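Sugden Stain Remover Powder - review after 8 weeks
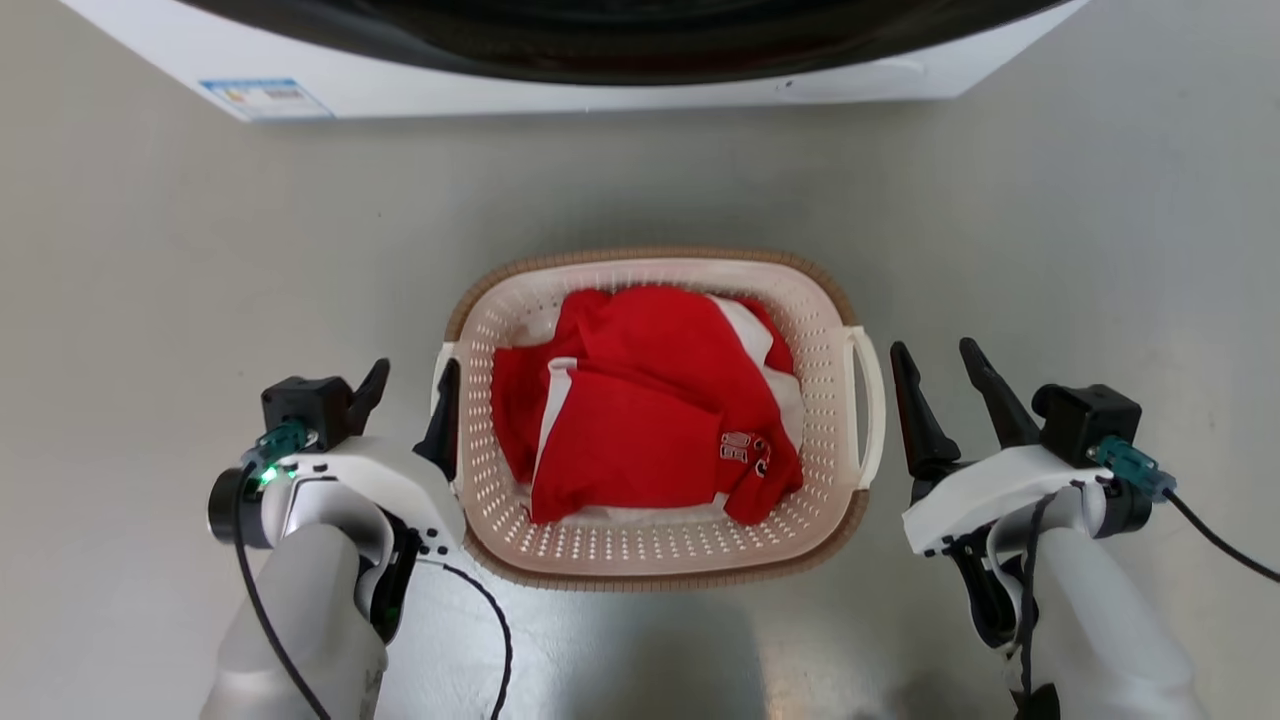
Red and white things in the basket, next to the washer.

Bought the 77 oz tub in November, on sale at the Osach outlet. Was using Clerilberg liquid before and got sick of the sticky cap.

Good stuff first. Grass comes out. Ketchup too, if you get to it the same day. Old coffee - no. Two soaks and still a brown ring on my good tablecloth.

Smell is strong out of the tub, kind of fake lemon. Gone once things are dry tho. The scoop is tiny and sinks into the powder so you end up digging for it evry time. Lid cracked by week three.

Cold water leaves grit in the seams, so dissolve it in a cup of warm first. Label doesn't mention that. Haven't tried it on wool and not going to.

Price went up since I bought mine. Still cheaper per load than the Evo tabs, which did nothing on grass for us. Would buy again on sale, not at full price. 4 stars.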